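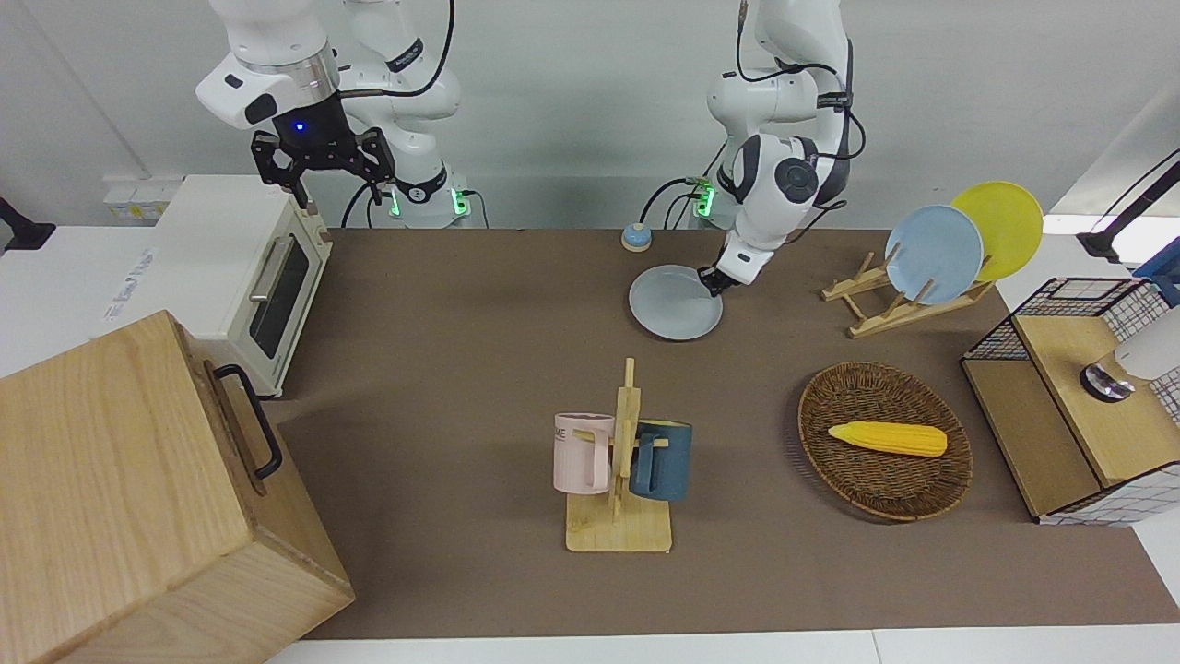
**Ticket 535 - Plate pick-up stops with code 997, left arm**

**Opened by:** Yae Kamata, Liltbridge test kitchen
**Opened on:** 30 January 2022
**Product:** Drola task runner, with the Karras grasp planner
**Priority:** Normal
**Status:** Closed, with one item moved to a new ticket

**Problem as reported**

We are running the kitchen tidy list for Plundus. They want to know which of the jobs on it a pair of arms can be left alone with, and which still need a person in the room. The jobs are: plates into the rack, mugs on to the tree, food item into the basket, toaster oven door open and shut.

Mugs and basket run to the end most of the time. The plate job does not. The left arm goes down to the plate, closes on the rim, starts to tip it up and then stops. Drola waits 60 seconds and gives up with code 997 ("no progress on current step"). The plate stays in the gripper until someone opens it by hand from the console.

It happens with the plate flat on the mat. It has not happened when the plate starts in the rack.

Expected: plate lifted, turned upright, put in a free slot.
Result: arm holds the rim and does nothing further.

**Steps to repeat**

1. Start Drola, load the tidy list, choose the plate job only.
2. Put one plate on the mat in front of the left arm.
3. Leave the rack with at least one free slot.
4. Press the start button and wait.

**Reply from support**

Thanks Yae. 997 is a general code and doesn't tell us much. It means the arm was asked to move and the planner never gave it a path it would accept. Could you send:

- the planner log from a failed run
- the grip force setting for the plate job
- a list of what is on the table when you run it, including things the job doesn't use

Please also tell us whether the other arm is parked or holding its position over the table. Karras treats both arms as obstacles to each other and a badly parked one can block more room than you'd think.

**Reply from Yae Kamata**

Log attached. Grip force is set to 5, the value that came with the job file. I haven't changed it.

On the table: toaster oven, wooden box with a handle, mug tree, basket with the toy corn in it, dish rack, the start button, and the wire mesh unit with a white appliance on top. We leave everything out for all the jobs. Plundus asked for that. Their point is that a kitchen worktop has things on it, and if we clear it before each run we are doing half the chore ourselves. I agree with them.

The right arm is not parked. It stays above the back corner by the oven, so it's ready for the door job.

**Reply from support**

Had a look at the log. The grasp is accepted, the first part of the tilt is accepted, then every path to the rack is refused. The reason given is "contact expected" each time, and the object named is the mat.

So the planner thinks that tipping the plate will push its far edge into the mat. In a sense it's right. If you hold a plate by one rim and turn it up, the other rim stays down and takes the weight for a moment. A person does that without a thought and lets the plate slide a little. Karras by default won't allow it at all for anything marked as crockery.

Please try these one at a time, and put things back in between:

1. Park the right arm fully.
2. Raise the lift height so the plate goes straight up before it tilts.
3. Change the plate's class from "crockery" to "general".

**Test notes, Yae Kamata**

*Test 1, right arm parked.* No change. Same stop, same code. Arm put back where it was.

*Test 2, straight lift first.* Different failure. The gripper only has the rim, so lifting straight up makes the plate swing down from the fingers. The arm carried on to the rack with the plate hanging at the wrong angle and it hit the slats. No breakage. Setting put back.

*Test 3, class changed to general.* This got further than anything else. The plate went up on its edge, slid a bit on the mat, came clear and went over to the rack. It went in on the first try, but the arm let go early and the plate leaned over against the next one. On the second try it missed the slot and I pressed stop. Third try, fine.

The class change also seems to make everything faster and rougher. I wouldn't want that left on with real plates and nobody near. Is there a way to allow the slide and keep the rest of the crockery limits? 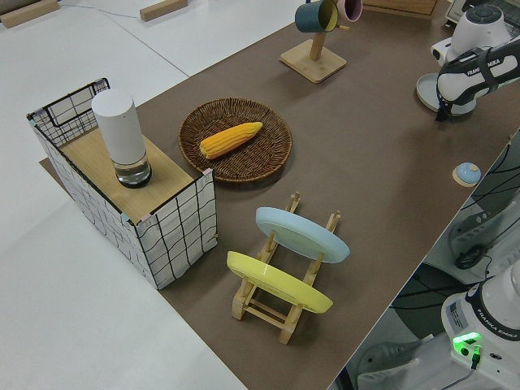

*Table from the far side: plates in the rack, corn in the tray, both mugs on the tree.*

**Reply from support**

There is. In the job file, under the plate step, add the mat to the list called "allowed contact" and leave the class as crockery. Speed and force limits then stay as they were. The list is empty in the file you were sent and the manual only mentions it in the section on drawers, so you had no reason to know about it. I've asked for the manual to be changed.

Two warnings:

- Only add the mat. If you add the rack as well, the planner will be happy to rest a plate on top of the slats and call the job done.
- Save the file, close Drola and start it again. Reloading the list isn't enough - the old contact list stays in memory.

The early release at the rack is a separate matter. It looks as if the step ends when the plate reaches the right height, with no check that the slot is holding it. Please run the new file first and tell us if it still happens.

**Test notes, Yae Kamata**

Mat added, Drola restarted, class back to crockery, force still at 5.

Code 997 is gone. I ran the plate job through the afternoon with the table laid out as usual and the right arm in its usual place, and it didn't come back. The plate goes up on its edge slowly, slides, comes clear. The tilt takes a long time and looks worrying if you aren't used to it, but it's steady.

Early release still happens now and then. When it does, the plate leans, and the next plate can't go into the slot beside it. Drola doesn't notice. It reports the step as complete. A person walking past would push the plate upright with one finger.

I also ran the full list from start to end to check the change hadn't upset anything else:

| Job | Result | Needs someone there? |
|---|---|---|
| Plates into rack | Completes, sometimes leaning | Yes |
| Mugs on to tree | Completes | Not for these mugs |
| Corn into basket | Completes | No |
| Oven door open and shut | Opens well, shuts most times | Yes |

About the mugs: it works because the job file has the handle positions for the ones we use. I borrowed one from the staff room with a thicker handle and the arm held it against the peg until the time limit ran out. That's a fair stop and I'm not asking for a fix under this ticket, but it should go in the report to Plundus. They'll have their own mugs.

**Question from Yae Kamata**

Plundus will ask me straight out whether the plate job can be left to run overnight in July, when they want to try it in one of their own kitchens. What should I say?

**Reply from support**

From our side: it can be left to run without hurting itself or the rack, with the limits as you have them now. It can't be left to do the job properly. One leaning plate early on will spoil the rest of the load and you won't get an alert. Until the release check is in, somebody should look at the rack after each plate.

It's also slow. If their reason for wanting it is to save time on washing up, a person clears that table sooner. If the reason is that there's no one there at night, slow doesn't matter so much, and the release check is what they should wait for.

**Reply from Yae Kamata**

Clear enough, I'll pass that on as written. Happy for this one to be closed as long as the early release gets its own number.

**Closing notes**

- Cause: empty "allowed contact" list in the plate job file. Karras refused every path in which the plate touched the mat during the tilt.
- Fix: mat added to the list, class left as crockery, Drola restarted.
- Tried without success: parking the right arm, straight lift before tilt.
- Don't use: class "general" for plates.
- Moved to new ticket: early release at the rack, step reported as complete with plate leaning.
- Manual change requested: "allowed contact" to be explained in the section on flat objects.

Yae to keep the old job file until the new ticket is answered.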